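Ploltari method

The Ploltari method is a way of teaching robots two-handed household chores from demonstrations that people give with a pair of hand-held grippers. It was worked out by Meinrad Widmer and his colleagues at the Momstead laboratory, and it takes its name from the software that lines up the recordings from the two hands.

In older approaches a person usually steered a robot from a distance, and that could be slow and rather tiring. With the Ploltari method the person simply sits or stands at an ordinary table and does the chore, feeling the weight and the push of each object along the way. Setting a place for dinner became the group's favorite chore, partly because everybody knows how it ought to look when it is finished, and partly because thin, flat cutlery is so wonderfully awkward to pick up and put down.

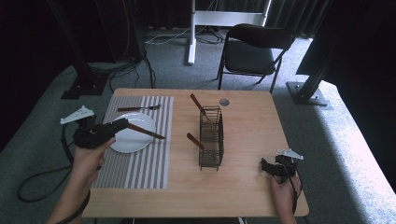
Each recording is cut into 4 stages, known as reach, grasp, carry and place, and a separate score is kept for every one of them. A learned policy then predicts the motion of both grippers together, so that one hand can wait politely while the other is busy.

In the first published trials, held in April, a policy trained on 80 demonstrations managed the carry stage well but often set knives down at a slant. Widmer traced this to small timing errors between the 2 hands, and a later version, called Mengal, corrected them before training began. Researchers at Clatance have since tried the method on folding napkins, with mixed but encouraging results.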